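Posted Nov 7, 2020

# Field monitors and desk researchers, conflict documentation project (fixed term)

Trarach is hiring for its displaced persons documentation project in the Rerkau border district. We need four field monitors and two desk researchers. The contracts run through the end of August, with a possible extension if the second round of funding comes through.

The fighting in the upper valley has pushed families into the towns along the river road since the summer. Most are staying with relatives or in rented rooms, and a smaller number are in the two school buildings the district has opened. News reports from the area are thin and often contradict each other. Both sides publish their own casualty lists, and the lists do not match. Our job is to collect first-hand statements, record them in a consistent way, and check them against other sources before anything is published.

We do not take a position on who should govern the district. Applicants who have held a party post or served in any armed group in the past five years cannot be considered for field roles.

## Field monitor (4 positions)

Monitors work in pairs out of our office in Killport and spend most of the week on the road. You will:

- visit host families, rented rooms, and the school shelters on an agreed schedule
- take statements using our standard form, in the speaker's own language
- explain consent clearly and stop if the person wants to stop
- note living conditions such as water, heating, bedding, and washing facilities
- write up each visit the same evening, or by noon the next day if you get back after dark
- attend the Monday security briefing, in person or by radio

You need to speak and write the main valley language well. A second local language is a strong plus. We expect two years of work in interviewing, social work, nursing, teaching, local reporting, or something close to it. A law degree is welcome and not required. A driver's license is required for at least one person in each pair, so please say in your application whether you have one.

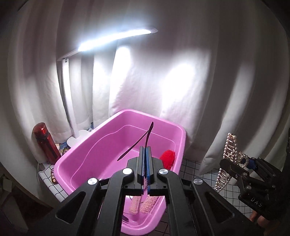 Field days are long. A normal day starts at seven and includes three to five visits, some of them on unpaved roads. Overnight stays happen two or three times a month, usually in a guesthouse in Bach, where rooms are shared by two monitors of the same sex. Meals on overnight trips are covered up to the daily limit in the travel policy. Alcohol is not.

Monitors do not go north of the Bach bridge without written approval from the security lead. This rule has no exceptions, including for people who grew up there.

## Desk researcher (2 positions)

Desk researchers receive the statements and compare them with hospital notices, satellite pictures, local radio logs, and published lists. The first round of the project produced 200 statements. We expect many more this time, and the desk team is the part that fell behind last year. You will:

- enter statements into the database and remove identifying details from the working copies
- compare dates, place names, and unit names across sources
- mark each claim as confirmed, partly confirmed, or unconfirmed, and write down why
- send follow-up questions to the field team
- draft sections of the two public reports

You need good written English and a reading knowledge of the valley language. Place names in the district have at least two spellings each, sometimes four, and you should be patient with that. Experience with spreadsheets is necessary. Experience with mapping software helps, but we can train you.

Desk work can be done from Killport or from home. If you work from home you will use a laptop we supply, and you may not keep project files on any other device.

## Pay and conditions

- Field monitor: 4000 per month before tax, in local currency
- Desk researcher: same base rate, no field supplement
- Field supplement: 200 for each overnight stay
- Phone allowance: 100 per month, all roles
- Medical and accident cover from the first day
- Two days off per month in addition to normal leave, to be used and not saved up

Every staff member has access to a counselor outside the organization. Field staff attend one session a month. What is said there is not passed on to us.

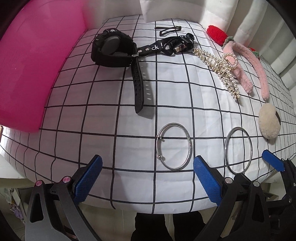
The first two weeks are paid training in Killport. They cover interviewing, consent, data security, first aid, and what to do at checkpoints. Applicants who cannot attend the full two weeks will be held over for the next intake. Travel to Killport for training is refunded after you arrive, against receipts. Bus fare is refunded in full, and private car travel is refunded at the bus rate.

Masks are required in the office, in vehicles, and on all visits. Interviews are held outdoors or with windows open where the weather and privacy allow. If you have a health condition that makes this kind of work risky at the moment, tell us and we will talk about a desk role.

## How to apply

Send one file that contains:

1. A resume of no more than two pages
2. A letter of one page saying which role you want and why
3. The names of two people we can contact, at least one of whom has supervised you
4. A list of languages, with an estimate of how well you speak and write each one

Do not send copies of identity papers or diplomas at this stage. Do not include names or stories of people you have interviewed in past jobs, even as a writing sample. Applications that contain them will be deleted unread.

Applications can be sent through the form on the Trarach website or handed in on paper at the Killport office, ground floor, weekdays from nine to four. Put the role title on the envelope. We read applications as they come in and will close each role when it is filled.

Shortlisted applicants will have a phone call of half an hour, then a written exercise, then an interview. The written exercise for desk researchers takes two hours and is paid. Field applicants do a practice interview with a member of staff in place of the written exercise.

We reply to everyone, including people we do not shortlist. Allow three weeks.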